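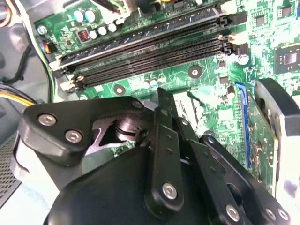 *Memory slots on a green motherboard, inside an open desktop computer.*

Hannelore Lehner bought her last new computer in April, nine years ago, and has no plans to buy another. The retired bookkeeper runs a Saturday repair bench in the back of a former hardware store on Brarnergate, where people bring in desktops that have slowed down, stopped starting or been pulled out of a neighbour's garage.

Last year the bench took in over 300 machines. Most went home again with the same owner. The rest were stripped for parts or passed on to families who had asked for one.

Lehner charges a flat $2 for a look. Parts are extra and nearly always second-hand. Her busiest stretch is the start of the school term, when parents get quotes from the shops and decide to try the old tower in the spare room first.

"People think it's dead when it's full of dust," she says. "Or they've got forty programs opening at once."

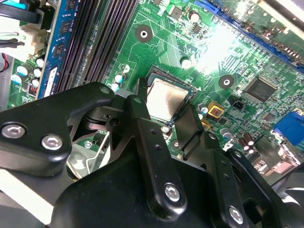 Repair has a storage problem. Lehner keeps cases, power supplies and cables on steel shelving bought from Hauser, an office clearance firm, and she ran out of room two winters ago. Motherboards are the hardest to sort. To most visitors one green board with a processor on it looks much like the next, so each gets a paper tag with its model and the date it was last tested.

Rent on the space is $3375 a quarter. A grant of $2000 from the Pirnska neighbourhood fund covered part of the last bill, and sales of tested parts covered the remainder. The lease comes up for renewal in April.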